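Two-armed build, second hand never joins in on soft objects
Trollari Community Help > Home and Shared Workshop Builds > Arms and Hands
Asked by Natália Louro, January 28, 2024
Viewed 2413 times

Hello everyone, and thank you in advance for reading all of this, I do tend to go on. We have a two-armed build going in the shared workshop at Stedness, and after a long stretch of getting it to stand nicely and wave at people (the wave was very popular!) we've moved on to tidying. The job we picked is putting a throw pillow on a tub chair. I thought fabric would be the forgiving choice. Well.

The right hand is fine. It closes on the side of the pillow and keeps hold. The left hand is meant to come across and take the other side so the pillow goes down square on the seat, and it goes to its waiting pose with the fingers open and then stays there until the routine times out at 65 seconds. I've gone over the left hand wiring, swapped the finger driver with a spare, and run the left hand by itself on a foam block, where it closes every single time. So I don't believe the hand is broken. The second grasp only starts when the program believes it knows where the free edge of the pillow is, and I have a feeling that's where my trouble lives, but I don't know how to prove it.
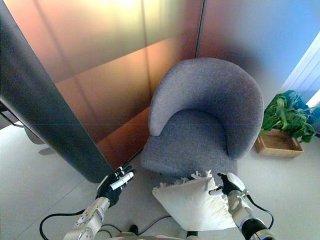
What I've tried so far
Slowing the right arm down, which made no difference. Raising the left hand's waiting pose, also no difference. Using a firmer cushion that Gavin brought from home, and that one worked twice out of four tries, so you can imagine the cheering and then the groaning. If anyone has had two hands agree on something squashy, I would dearly love to hear how you did it.

Posted by Man-lok Sin
Check your grip force on the left. Mine was set too low and the fingers wouldn't close on anything soft. I put it up to 750 in the config and it was fine after that.

Reply from Natália Louro
Thank you Man-lok! I don't think the fingers ever get a close command, so I suspect the force isn't being used at all, but I'll have a look at the number while I'm in there.

Posted by Ruaridh Pollock
Hi Natália, what a lovely project, and I feel for you, as we lost most of a March to this very thing at the Rirunton shed. I'd bet on your edge finder too. It probably wants a nice straight line, and a pillow held by one side doesn't give it one. The corners pucker, the fabric bunches up at the fingers, and any bits of tufty trim make the outline jump about from one reading to the next. Your firmer cushion keeps its shape better, so it got through now and then.

What worked for us was to stop looking for the edge in mid-air. Let the right hand bring the pillow to the front of the seat and lower it until part of the weight is on the chair.

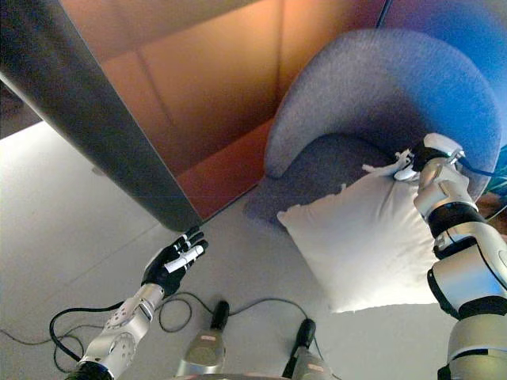
Once the seat is carrying some of it, the pillow swings a good deal less, and you can have the program look for the lowest free corner in place of a whole edge. Average that over a few readings, send the left hand to a spot slightly inboard of the corner, and close slowly. If you come in right at the corner the fingers tend to push it away.

To prove it before you rewrite anything, have the program write its edge confidence to the log on each pass and watch it while the right hand holds the pillow still. If it hops up and down with nothing moving, you've found your trouble. Do tie back any cables lying near the feet before you start shifting its stance, too. I say this as someone who has replaced a connector on my hands and knees at eleven at night.

Reply from Natália Louro
Ruaridh, you're a treasure. I logged the confidence this evening and it hops like a frog. I'm going to try the corner method next and will post the settings if it behaves.

Posted by Gavin Forsyth
I'd like my cushion back when you're finished with it please.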